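Breakfast Table Layouts
Student project, Inthorpe - Sorcha Kinnear and Benito Peñalver

We wanted to know how much a tidy table helps when you make breakfast, so we marked ours into squares with blue tape. Egg on bread was our first dish, and we loved working on it!
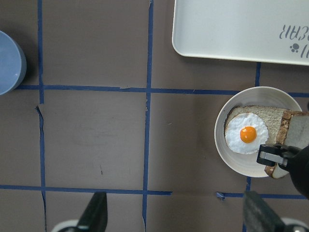
Next came drinks - a much harder problem, with mugs, a rack and ice all wanting the same few squares. We tried 7 layouts and argued happily over every one until late Saturday.
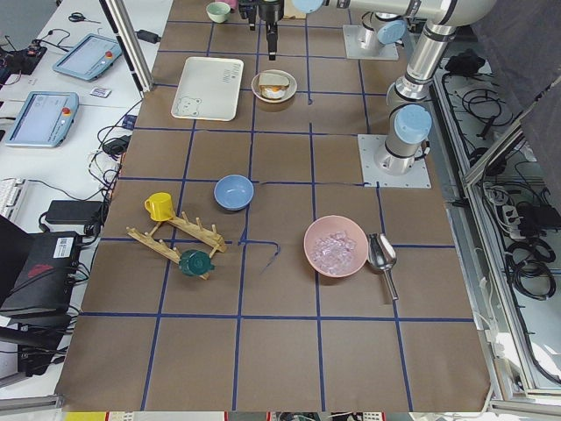 Figure 2. Mugs, rack, and the pink bowl of ice with its scoop.

Our favorite keeps the ice to the right of the mugs.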